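Data card: Foltar Bottles
Posted June 3, 2023 by Mahtab Rashti
Filed under: Datasets / Home Robots / Chores

## What this is

Foltar Bottles is a set of 302 recordings of two robot arms working on one chore: picking up plastic bottles and putting them in a wastebasket. It was put together at Joltico to get a fair answer to a question we hear a lot, whether a machine can tidy a room yet. Our short answer is partly, and slowly.

The arms are fixed to a front rail. The basket stands in a back corner, with a bag in it. Bottles start in a loose cluster, mostly lying down, and the checkerboard has to stay where it is.
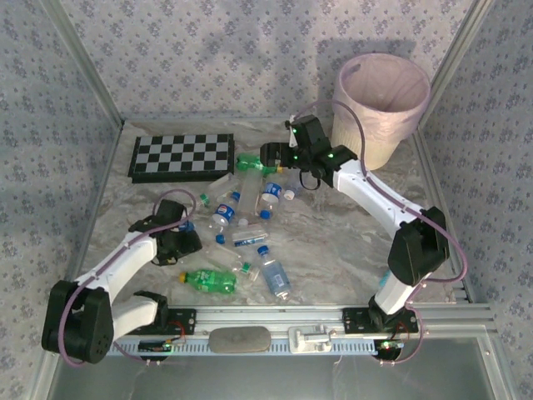

## How it was recorded

All episodes were driven by a person. There are no policy rollouts in this release. Recording began in January and used the same walls and floor throughout. The first 200 episodes have a single operator. The rest are shared between two operators and the style is less even, with longer pauses before a grasp.

Clear bottles on the marble-patterned floor are the hard part. Green ones are easier to pick out. Bottles near the middle can be reached by either arm, and the operator decides which one goes in. We did not set a rule for this, so a model trained on the data will see both choices.

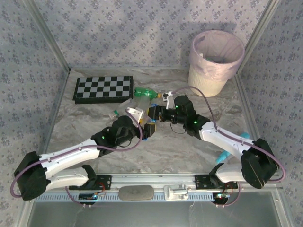

Prapai Rattanakul read a draft of this card and objected to the word "tidy." A person clears a floor like this in well under a minute and rinses the bottles too, she wrote, so the card should say "bin" and leave it there. We have used "bin" in the task labels and kept "tidy" in the introduction.

## Files

- `episodes/` one folder per recording
- `labels.csv` task label, operator code, success flag
- `splits/` train and test lists

Vurketti users need the converter in `tools/`. It is slow on the longer episodes.

## Known problems

1. Loose caps are not part of the task. An episode can be marked a success with caps still on the floor.
2. A few episodes include a can. The label still says "bottles."

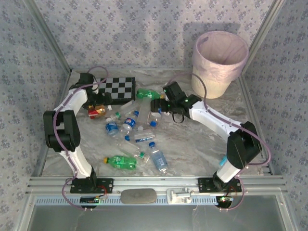

3. The success flag was set by hand and has not been checked a second time.
4. One room, one basket, one floor. Do not expect results to carry over to a kitchen.

## License

Research use only. Send corrections to Mahtab Rashti at Joltico and include the episode number.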